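Last updated in May

OK, a few people asked what I do all day now that I'm on the data side at Povus, so here's a thread. Short version: I squeeze a handle and pick things up. Then I do it again.

Slightly longer version. We're teaching a learning system to tidy a table. To learn that, it needs a big pile of examples of somebody tidying a table, and right now the somebody is me, plus Kianoush on the early shift.

The tool is a hand-held gripper. Two fingers, a grip you squeeze, a camera that rides along and sees what the fingers see. I walk around with it like a very fancy litter picker. My forearm has opinions.

Each example is one go at one task. Start, reach, grab, move, let go, stop. Most are over before you've had time to think, and thinking is kind of bad for them anyway! When I think, I hover, and then the model learns to hover.

We had a week where everything it learned came out hesitant. It would get right up to the cup and sort of... dither. I watched my own clips back and yep, that was me, dithering. Embarrassing way to find out how you reach for a cup.

The target for this task is 1,486 good ones. I did not pick that number. Xiaoqing worked it out from the last task and wrote it on the whiteboard, and I've been looking at it ever since.

"Good" is doing a lot of work there. A go gets thrown out if I bump the table, if my other hand wanders in, or if I start before the recording does (my specialty).

My batch size is 100. After that I put the tool down, drink something, and go bother Zhuoran about the labels.

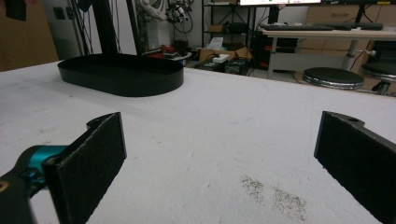 Edeltraud Auer

This part of the job is the crumbs task, by the way. Dark grainy stuff on a white tabletop, black oval tray toward the back. I was sure the cups would be the hard one. Ha. No.

The trouble with a smear of grains is that there's no one right place to grab. With a cup you can say yes, got it, or no, missed. With this you get "well, it's a bit better than before," and try putting a label on that.

So we ended up with 4 labels for this task: clean, better, same, worse. Yes, worse is a real label. Yes, I've earned it plenty.

Zhuoran and I label the same clips separately and then compare. We agree on clean and worse almost every time. Better versus same is where the arguments happen, and they get surprisingly heated for two adults talking about grit.

Things I'd tell anybody starting out on this kind of work:

Move stuff between goes. Properly move it. If the tray always sits in the same spot, the model learns the spot and forgets about the tray. I slide it left, turn it, push it way back, bring it up close.

Keep the boring ones. My first instinct was to toss the goes that looked clumsy but still did the job. Xiaoqing made me put them back, and the next round of training recovered from slips way better. She was very gracious about being right.

Leave the room alone. I wanted to tidy up everything past the table, and got a firm no. The system has to cope with stools and cables and boxes, so stools and cables and boxes it gets.

Check your fingers. The fuzzy foam pads pick up bits, and then you're dropping yesterday's mess into today's example. I check mine at the start of every batch now.

Write notes as you go. Mine are awful ("go 3 weird, elbow") but even awful notes saved us when the clips from one batch got saved under the wrong task name. Drurkomis, our sorting script, had happily filed the whole lot under cups.

People also ask if it's dull. Some of it, sure. Around 4 pm my brain is soup. But then you run the new version and it reaches for something exactly the way you do, same little tilt of the wrist, and it's so strange and so cool that I go home and tell everyone.

Next up is cloths. Kianoush has already called dibs on not folding. I'll post once we've got enough to train on.

Comments

Yuzhen Jiang: The worse label made me laugh. Do you train on those too or just keep them for testing?

Edeltraud Auer: Testing mostly! A few go in so it can learn to tell the difference.

Kianoush Shirazi: I did not call dibs. I made a polite request.

Yuzhen Jiang: We had the same fight over better vs same on a wiping task. Ended up merging them and everybody calmed down.

Edeltraud Auer: Showing this to Zhuoran right now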